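4.2 Open-day demonstration at the Calten site

The outdoor trial was held on Saturday, July 27, 2019, during the annual open day at Calten. Visitors watched from behind a rope at the start of the course, and the onboard view was relayed to a monitor in the registration tent. The vehicle was the Lobo platform in the configuration given in Section 3.1, running the Skorkik path planner without prior map data. The course was a single out-and-back run on the old access road, with a one-way length of 385 m.

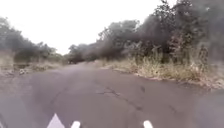

Figure 6. Onboard view along the access road, with white parts of the chassis at the lower border. The asphalt is cracked and has no visible lane markings.

Senthil Chowdary
Lead Engineer, Field Trials, Altico

The access road was chosen for its lack of painted guidance. Lane-based methods have little to work with on a surface of this type, and the planner must take the drivable region from texture and color alone. The right-hand margin is the harder of the two: the asphalt breaks up into pale fragments and dry grass spills over it in places (Figure 6). The cracks across the near surface are thin and dark, and the segmentation stage is expected to treat them as road. Flat, overcast light reduces the contrast between worn asphalt and dry verge.

Image data from the two legs were logged at full resolution and labeled by hand after the event. The set contains 1,398 images, of which 675 were recorded on the outbound leg. Images with strong blur in the near field were kept, and the lowest rows, where the chassis enters the view, were masked before scoring.

Operator input was limited to the start command and the turn at the far end. Speed was capped at walking pace under the site rules for public events, so the results in Table 3 should not be compared directly with the June runs, which had no such cap.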